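The Bag That Comes Home Twice
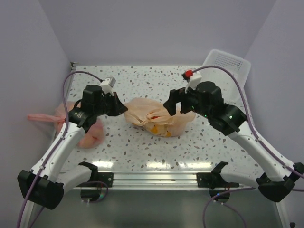
A translucent peach bag, twisted shut, on a terrazzo-patterned top.

I love a produce bag with a good knot in it! Kofi Dramani taught me mine in May, on the counter of his grocery in Ogola, where he has bagged fruit for customers through 4 changes of awning. Gather the film low, squeeze the air out with your forearm, give it two full turns and tuck the tail under. Pull it tight, but leave enough slack to get a finger in later.

Color is half the fun. Peach film lets the contents glow through – a bit of red near the twist, orange-yellow farther down – and you start planning supper before you've opened anything. On a speckled surface like terrazzo it looks downright cheerful.

Kofi keeps a drawer of 100 used bags, smoothed flat and folded into triangles. Mine lives in an old Luvier biscuit tin beside the stove, and it already needs a bigger tin.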